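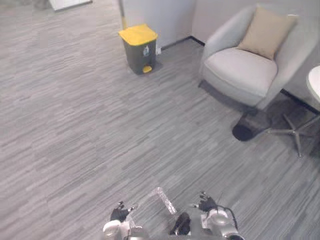
Right, the Jevach tidy-up package. Start with the price, they'll only ask - 135 a month, 16 tasks included, set-up done by Ferreira. I've been through the whole task list and I like the floor litter one best, so spend a bit of time there.

Then shoes. Say it slowly: chunky straps are harder than they sound!

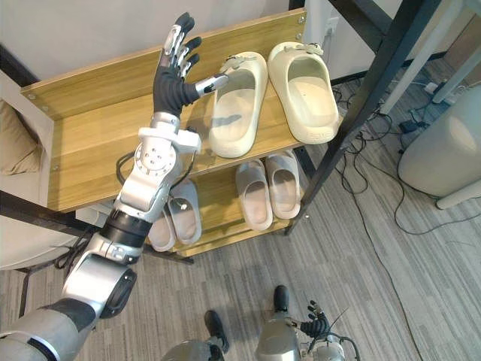
Clukik's rival kit comes with a simple gripper, and I'd still pay extra for proper fingers. Mention the 20 day trial (and the cancellation form, which is a pain - I've moaned to them already). Adholm slide next, then questions.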